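22/08/2023

Amalgamation survey, pretest notes. Grigoris, you asked for these typed up instead of scrawled on the back of the call sheet, so you're getting them typed up, but they're still in the order I thought of them.

We closed the pretest last night with 131 completes, Suvau and Keria combined. I'd have liked a few more from Keria but the phones there are murder at supper time and I didn't want to burn the sample before the real thing. Everything is in Huvden now under the April project folder (I know, wrong name, I cloned the April shell and can't rename it without losing the skip logic).

Main headache is Q7. The version we fielded:

"Some municipalities have joined together to share services such as roads, water and fire protection. Do you support or oppose joining Suvau and Keria into a single municipality?"

I read it out loud to myself in the car this morning and it's tilted, isn't it? We hand people three nice things (roads, water, fire) and then ask whether they like it. There isn't a word about taxes or losing a council. Of course support looks healthy. I'm not going to write the percentage down here because someone will quote it at a meeting and then we'll be explaining pretests to a reporter until Christmas.

The other thing is "joined together to share services". You can share services without amalgamating! They already do, the water agreement has been going for years. One fellow in Keria told the interviewer he supported it, then spent four minutes on how he'd chain himself to the town hall doors before he'd see it closed. Coded as Support. That's on us, he answered the question we asked him.

So two replacement wordings to test head to head:

Version A, bare: "Do you support or oppose joining Suvau and Keria into a single municipality with one council?"

Version B, both sides: same question, but led by "Supporters say a single municipality would make services easier to run. Opponents say residents would have less say over local decisions."

I'm leaning to A for the headline number with B as a split sample, so we can see how much the wording moves people. Grigoris prefers B for everybody. His argument is that a lot of people haven't thought about it yet, and the bare version just measures how they feel about the neighbours. He's got a point, though how they feel about the neighbours may well be most of what happens on voting day. We'll fight it out over coffee.

Q9, the history one, is gone. I was the one who put it in (sorry) and I was very fond of it. "Are you aware that the present boundary dates from 1893?" Nearly everybody said yes, and the interviewers' notes are pretty clear that they were being polite. It also annoyed people. One woman wanted to know if there'd be a test after.

Crosstabs. The client's draft table shell has 18 groups across the top. With the pretest that's silly, some of those columns have hardly a soul in them, and even with the full sample I don't want to see renters under thirty in Keria broken out as if it means something. Proposed rule: we suppress any column under our minimum base and print a dash. Lemieux did the tables for the last council study with no suppression at all and the local paper ran a whole headline off one tiny column. Let's not be that.

Don't knows: keep "haven't heard enough to say" separate from "don't know". Interviewers were lumping them and the script didn't help, both options sit on the same key row. I've moved them apart in Huvden but please check on the old laptops, the screen squashes everything.

Order effects, a small thing. People who got the mayor approval item before Q7 sounded grumpier on Q7 in the recordings. Could be nothing. I'd rather just put approval after and stop wondering.

Still to do: reprogram Q7 with the random split, retime the whole script (it felt long by Q14, even to me, and I wrote it), fix the French, where "single" has come out in Q7 as if we were asking about marital status. Send the client the revised shell with the dashes in it before they see any data.
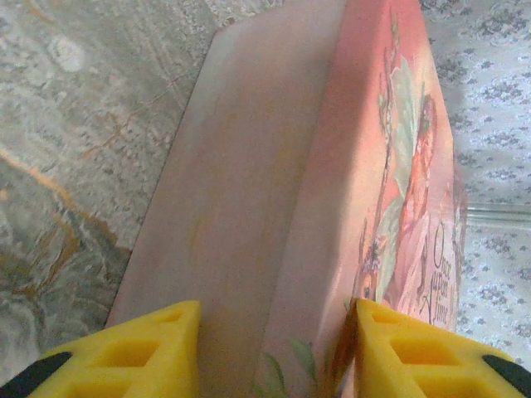
The mail-out half of the split needs two cover sheets that can't be mixed up when the returns come back, because last time A and B differed only by a tiny letter in the footer and I went cross-eyed sorting them. Tinted paper, then. Two pinks will do if they're far enough apart, and I'd match them to the box: the pale peachy pink of the plain side for A, and the deeper salmon from the side with the red-haired fairy for B. Matte stock for both, please, the glossy stuff smears when people use gel pens. Grigoris, if the print shop only has one pink, make B green, something like the pale leafy shapes behind her, and tell me before you order so I can change the coding sheet.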